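Arkside launches 17-week kindness course for adults who have fallen out of the habit

31 January 2024
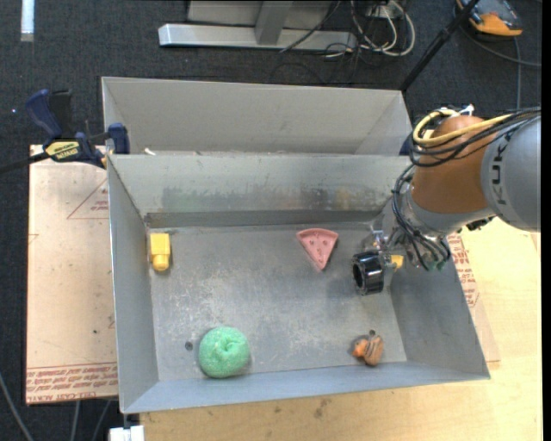 Arkside, the adult learning charity, has today opened bookings for The Kindness Habit, a new evening course that treats everyday kindness as something people can get better at by doing it regularly.

The course runs for 17 weeks, with one session of an hour and a half each week. It is aimed at adults of any age and asks for no previous study, no faith background and no particular outlook on life. The first groups will meet in May at Arkside's centre on Bruteo Street, and an online version will start in the same month for people who live too far away to travel or who can't get out in the evening.

The Kindness Habit was written by Arkside's own course team and tested last year with a pilot group. Those who took part were asked to choose one small act each day, do it without telling anyone, and write two or three lines about it before bed. Most of the acts were very ordinary. People let another driver out at a junction, rang an aunt they had been meaning to ring since Christmas, or put a neighbour's bins back. Several people said that the writing was harder than the act, and the notebook pages have been made shorter as a result.

"A lot of us were taught to be kind as children and then left to get on with it," said a spokesperson for Arkside. "We get tired and busy, and we start saving our patience for people at work. By the time we get home there isn't much left. The course gives people a bit of structure and some company while they work on that."

How the course works

Each session starts with a short talk, followed by time in pairs. The early weeks deal with noticing – who is in the room, who has gone quiet, who usually ends up doing the washing-up. From week five the group moves on to harder ground, including how to be kind to someone you don't like, how to say no without being sharp, and how to apologise properly when you have got something wrong. Two sessions are given over to listening, which the pilot group asked for more of than anything else.

The last part of the course looks at kindness towards oneself. Arkside moved this material to the end after the pilot, when people said they found it easier to talk about once they knew the rest of the group.

There are no tests and no certificate. People who miss a week can catch up with a recorded talk and are welcome back at the next session.

Everyone who books will receive a printed notebook with a page for each day of the course. The notebook has been designed by Eklund, a small stationery firm, and can be used on its own by anyone who would like to try the daily practice without joining a group. Eklund has printed 3,000 copies in the first run, 500 of which will be given to public libraries.

Places and cost

There are 700 places in total, shared between the evening groups and the online version. The course is free to anyone receiving means-tested benefits and to full-time unpaid carers. For everyone else Arkside is asking people to pay what they can afford, and a suggested amount is shown on the booking page. Nobody will be asked for proof of income.

The free places have been paid for by a grant from the Bivik Fund, which supports learning for adults outside colleges and universities. The grant also covers British Sign Language interpreting for one evening group and large-print copies of the notebook.

"We liked the fact that the course asks people to do something every day," said a spokesperson for the Bivik Fund. "Plenty of us have read a good book about being a better person and put it back on the shelf. A small task before breakfast is easier to keep up, and if you forget on Tuesday you can have another go on Wednesday."

Arkside will ask everyone on the course to fill in a short form at the start, at the halfway point and at the end. The answers will be used to improve the sessions and will be published in summary form, without names, when the first groups have finished. The charity says it will include what didn't work as well as what did.

Bookings can be made through the Arkside website, by telephone or in person at the front desk in Bruteo Street. Groups and workplaces that would like to run the course themselves can ask for a leader's pack, which will be ready once the first groups are under way.

ENDS

Notes to editors

Arkside is a charity offering evening and weekend courses for adults on subjects including confidence, grief, friendship and managing worry.

The Kindness Habit is open to anyone aged 18 or over.

Review copies of the notebook are available on request from the Arkside press office. Spokespeople for Arkside and the Bivik Fund are available for interview by arrangement.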